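Workshop Tips: Flattening and Hanging Rolled Music Posters

Updated September 25, 2026

Prints that ship in a tube hold their curl for a long time. Unrolling one and pushing it straight into a frame usually leaves a bow in the middle and a crease at one corner. The steps below apply to uncoated and matte stocks of 200 gsm or heavier, the usual weight for gig posters and album art reprints.

Relaxing the curl

Wash and dry your hands. Clear a flat, hard surface larger than the sheet and lay down clean kraft paper or unprinted newsprint. Place the print face down, cover it with a second sheet of paper, and weight the edges first, then the center. Hardcover books work. So do record crates, provided the bottoms are smooth.

Leave it for 72 hours. Checking early and re-rolling by hand to "help" puts ripples in the sheet that take longer to remove than the original curl. Don't iron a screen print. The ink film softens before the paper does, and metallic inks will transfer to the cover sheet.

Choosing the frame

Measure the sheet, not the listing. Posters sold as 16 inches wide are often trimmed a little under, and a frame with a shallow rabbet will show a gap on one side. The Zastwood slim profile has a deeper rabbet than the Nazari and is the better choice for hand-trimmed editions. Nazari frames are lighter and come with acrylic already cut.

Keep the print off the glazing. A mat does this; if you want the full sheet visible, use adhesive spacers along the inside edge. Lolix spacers hold well but can't be repositioned, so dry-fit them with the backing paper on.

Hinging

Use two paper hinges at the top edge only, with wheat starch paste or a water-activated linen tape. The sheet has to expand and contract with humidity. Tape on all four sides will buckle it by the end of June in most houses.

Where to hang it

Avoid walls that get direct sun, and avoid kitchens if the print is worth anything. Steam and airborne grease get past the backing board.

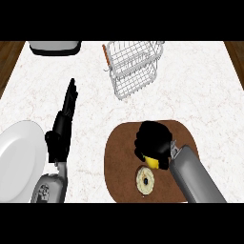
If a kitchen is the only wall available, seal the back with framer's tape, add bumpers at the lower corners so air can move behind the frame, and keep it well away from the range - the opposite wall is best.

For light, 200 lux at the surface is plenty for viewing. Garnodlow picture lamps run brighter than that at full output and need a dimmer.

Wipe acrylic with a damp microfiber cloth. Ammonia cleaners haze it. Spray the cloth, never the frame.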